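Two weeks with the Fendodance hand gripper

March 2020

I've wanted to write this one up since the box landed on my bench. The Fendodance is a hand-held gripper kit: you hold it, you go pick things up with it, and the recordings become teaching material for a robot arm later on. Mine is on loan from Tommont, who rent them by the month, and I have to give it back soon (I'm already sulking).

The hardware first. The housing is a pale plastic shell, and it's light enough that my wrist stopped complaining after the first day. Setup took me one evening with the manual, most of it spent on the Zudham software, which wanted an update before it would talk to anything. After that it was plug in, calibrate, go. Calibration means opening and closing the jaws a few times and waving the thing slowly around the room, and you do feel a bit silly doing it with people watching.
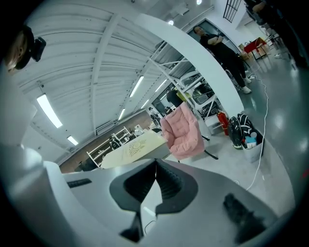
What I like most is how quickly you stop thinking about it. With a joystick I'm always translating in my head — left is left, unless the arm is facing me, then it isn't. With this you just reach. Sheldon McKinnon had a go on the second day, never having touched one before, and was getting clean picks inside of ten minutes. Kendra took a little longer and then beat both of us on the number of good recordings, so make of that what you will.

We set ourselves a target of 400 recordings for the loan and passed it with days to spare. Of the first 200 we threw out 129, mostly my fault. I moved too fast and the tracking got lost, and the software doesn't tell you until you play the recording back. A beep would fix that. Please, Fendodance, a beep!

Long thin boxes turned out to be my favorite thing to practice on. They swing if you hold them off center, so you learn very fast to slow down and line up before you close. 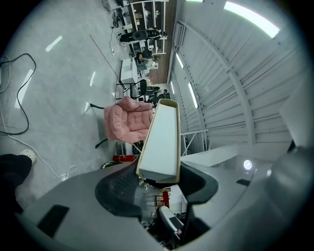 Other gripes, while I'm at it. The manual has two different pages on charging and they disagree. The carrying case costs extra. And the export screen puts "Delete" right next to "Save," which got me once and Kendra twice.

I also tried the McIntyre kit last year, and it's a solid tool, but I never looked forward to picking it up. This one I do. Tommont says I can extend for another month at the same rate, and I've got the form open in the other tab.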